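What Fabric Panels Do in a Shared Room
Speaker notes - Smaranda Văduva, 20/07/2021 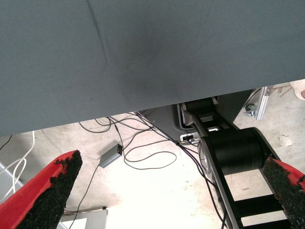 Start with the question I get most: should we buy panels or build a wall? Say straight away that this talk is only about panels. Walls are the Kurnis session, after lunch.

Point one. Surface. A woven gray surface is the usual choice and I still recommend it for workrooms. Gray changes a lot with the light. The same cloth can look blue by a window and flat under a ceiling lamp. Ask for a sample and look at it in the room at both ends of the day. Pass the sample cards around now. Get them back before the break.

Point two. Marks and creases. Cloth shows both. On the Zilberg job we had 638 panels over 7 floors, and most of the complaints in the first year were smudges at hand height. Vacuum with a soft brush first. Then a damp white cloth, worked from the outside of the mark toward the middle. Do not scrub. A crease is harder. If it came from shipping, send the panel back within the return period. If it came from use, steam can help a little - test it on the back.

Point three. What people see from below. We choose panels standing up, in a showroom, from a few steps away. Then somebody spends the afternoon on the floor fixing a cable and sees the bottom edge for the first time. Check that edge before you sign. Look for loose staples and cloth pulled tighter on one side.

Pause here for questions. Someone will ask about sound. Short answer: cloth over a soft core takes the edge off voices, and it will not stop a phone call from carrying. Long answer is in the handout, page 3.

Point four. Moving them. Two people for anything wide. Lift, do not drag. Put a blanket down if the panel has to lie flat, and keep tools off it. Kasten stored theirs face to face over the winter and had no new marks when they came out in December.

Costs. Give the 1,000 figure as the budget for cleaning and spare cloth on the Zilberg job, then go to the order form.

Remind them to sign the sheet by the door. Next speaker needs the long table, so clear the sample cards first.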